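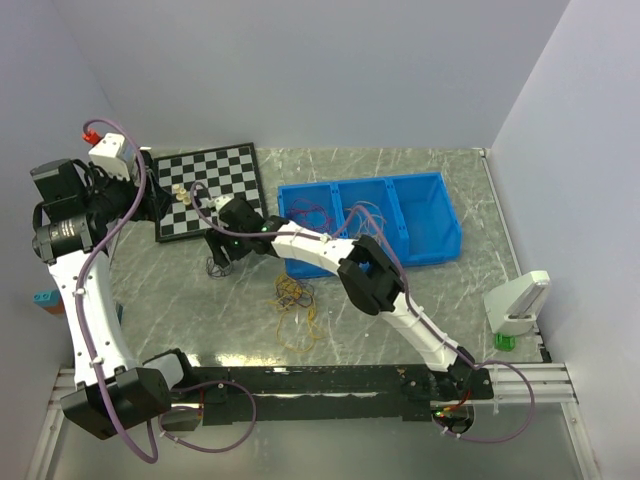

4. Comparing Two Grippers on the Drurno Twin-Arm Station

Use this procedure when you have a second gripper design to try against the one you already run. Both arms work from the same controller, so you can switch between them without changing the program.

Before you start
Complete Section 3 (homing and camera check). Both arms must be on firmware 21 or later. Earlier versions report finger position but not grip force.

4.1 Fit and register the grippers

1. Turn off arm power at the controller. Leave the camera on.
2. Mount the gripper you know on the left arm and the one under test on the right.
3. Plug in each wrist cable and tie it to the link. Leave enough slack for the wrist to turn fully both ways.
4. Turn arm power back on and open Tools > Gripper in Galanis.
5. Select each gripper by name. If yours is not listed, choose Kitex Generic and enter the finger length by hand.
6. Press Zero with the fingers fully closed and nothing between them.

CAUTION: Keep hands off the tabletop while Zero is running. The fingers open to full width without a warning tone.

4.2 Run the pick test

1. Start with small rigid objects. Chess pieces work well – they are easy to knock over, and a poor approach angle shows up right away.
2. Set the force limit to 800 on both arms.
3. Run 16 picks per arm, one arm at a time. Park the idle arm first.
4. Repeat with loose wire or cable. Lower the approach speed by half for this set.
5. Save both logs before changing any settings. Galanis overwrites the last run.

Note: Thin wire can slip between the fingertips and still be logged as a good pick. Check the camera recording against the log.

4.3 Reading the results

Compare missed picks and dropped picks separately. Misses usually point to camera alignment. Drops point to the fingers or the force limit. Fingertip pads last roughly 3,000 cycles and should be replaced as a pair. Spare pads are shipped from the Sultesville depot; the order form is in Appendix B.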